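Speaker notes — Friday session, talk 3
"Small things in a heap: learning to sort from head-camera video"
Speaker: Lăcrămioara Vlad. Co-authors: Arwel Prosser, Juwita Khoo

Slide 1. Title
Thank the chair. Say that I have 20 minutes and that I will take questions at the end. Mention Vasanthi Rodrigues, she built the labeling tool and could not travel.

Slide 2. The problem
Most of our earlier work was on one object on a clean table. The Irnora policy does well there. When objects lie on each other and are thin, it fails. It closes the gripper on two pins, or it pushes the heap and the next plan is already old.
Hair accessories are a good test. They are cheap, they tangle, and some are shiny, so the depth sensor gives holes. On this slide: bobby pins mixed with decorated clips on a marble table, both hands in the heap. Point at the fingers. They are almost touching, and they hide part of what they work on.

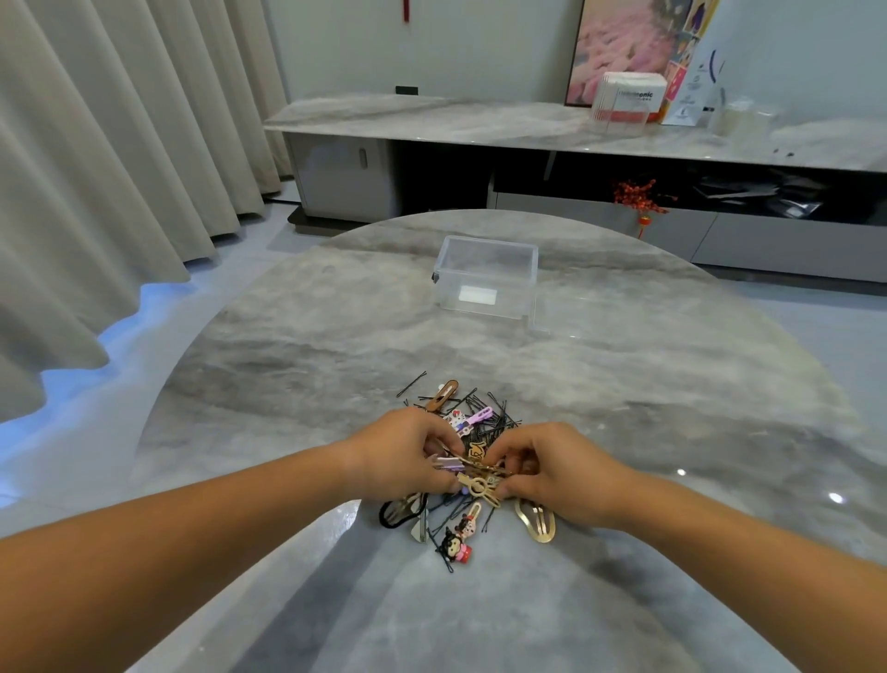 Slide 3. What we learn from people
We do not copy the path of the hand. We take from the video only three things: where the fingers meet, which hand is working, and when a grasp begins. Dorian Boyer will ask why not the full hand pose. Answer: under occlusion the pose estimate jumps, and the error goes directly into the policy.
Speak slowly here. Last time I lost the audience at this place.

Slide 4. Two hands, thin objects
At this moment the black pins are in a loose pile, a small clear bag with a gold butterfly clip and other things lies under the hands, and the fingertips of both hands are pinched. In the left one there seems to be a dark hairpin.
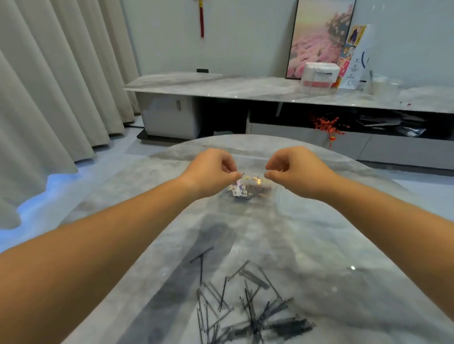
For the annotators such moments were the difficult ones. We asked them to mark the contact point even when the object was only a few pixels wide, and to write "unsure" when they could not decide. We kept the unsure labels with a lower weight — Juwita has the curve without them in the backup slides.

Slide 5. Results
Test set: 100 heaps, not seen in training. The baseline picked a single pin at first try in 23 of them. With contact labels we reached 61. Do not say "solved".
The gain is mostly on pins. On big clips the two methods are close.

Slide 6. Limits
Clear plastic is still bad. Reflections on polished stone give false contacts. We used only 21 people for the recordings, and all worked sitting at a table.

If somebody asks about speed: slower than a person, by a lot. Give the number from backup slide 2.
Code release is planned for June. Arwel answers the questions on licenses.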